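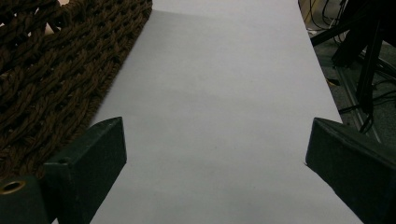

Every few months somebody in my line of work announces that perception is solved. I have been to the talk. I have eaten the sandwiches. The slides are lovely, and the speaker has clearly never asked a robot to find the edge of a sheet of white paper in bad light.

I write planning and control software for a small shop that sells arms to people who pack things. My days go to the gap between what the camera reports and what the fingers do, and I have come to a view that will not get me invited to speak anywhere: we spend far too much on the big model and far too little on the dull code that sits around it. I mean the clocks, the logs, the viewer, the script that checks whether two streams of numbers agree about what time it is.

Take paper. A person reaches for a sheet and gets it, because a person has fingernails and a lifetime of homework. A planner gets a pale shape with a gray band across the middle and has to decide whether the band is a shadow, a fold, or the end of the world. Our old planner, Hullent, picked the end of the world. It would stop at the shadow and wait there politely until someone turned on a lamp.

We bought the lamp. I am not proud of this. For the whole of that May our answer to a perception problem was a lamp, and it worked so well that we nearly shipped it.

What fixed Hullent was much less fun. One of us wrote a replay tool that let you scrub through a run with the camera view on one side and the planner's opinion on the other. It took 9 days, most of them spent arguing over time stamps. Once we had it, the trouble took an afternoon to find. The planner was reading each picture with the gripper pose from 55 milliseconds earlier. The shadow had been innocent all along. The robot was looking at one place and believing it was in another, a condition I recognize from airports.

You would think a story like that would change how a shop spends its money. We bought a bigger graphics card.

The same thing happens with training data, only slower. Everyone wants more of it, and I understand why, because "more" fits on a slide. Put a gripper in someone's hand, put a camera on it, go collect. Fine. But then ask who opened the recordings afterward. In my experience the answer is a folder called "review_later" with 200 clips in it and a last-modified date that would embarrass a museum.

I opened ours. It was a dull week and the coffee was good. The clips were ordinary chores, and they were full of things that none of our software had any word for.
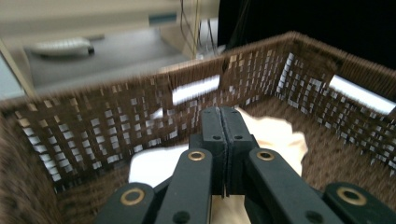 Cream cloth in a wicker basket, with the fingers closed. The far wall of the basket has smeared into dashes.

A picture like that one is a small education. Treltance, the grasp scorer we use, gave it a high mark, as it does for nearly anything soft and pale sitting under a pair of fingers. It had no opinion on the blur. It had no opinion on the weave either, where the light comes through the holes and gives a depth estimator every chance to decide that the wall is a suggestion. From a single still I can't tell you whether the hand was arriving or leaving. Treltance can't either, but it will give you a number to two decimal places.

So here is my modest program for the field. Before anyone trains anything, they write the check that flags blurred footage. They write the one that compares clocks. They write a viewer good enough that a tired person will use it after lunch, and then they use it for 15 minutes a day, out loud, with another human in the room. We do this now. Our viewer is called Sampaio, for reasons lost to a chat thread, and it is the only piece of our software that people complain about when it goes down. I take that as praise.

The objection I hear is that scale will wash all this out: feed in enough clips and the bad clocks average away. Maybe so. Noise does average away. A constant delay doesn't, however, and ours was as constant as rent. You can pour any amount of data on top of it and what you get is a robot that is late with great confidence.

The other objection is that tooling is boring and good engineers will leave if you make them do it. This one I can't fully answer. One of ours did leave, to a company called Faseck, where the robots are enormous and there are beanbags. We got a message a while later asking whether we would mind sharing the replay tool.

We sent it over, with the lamp.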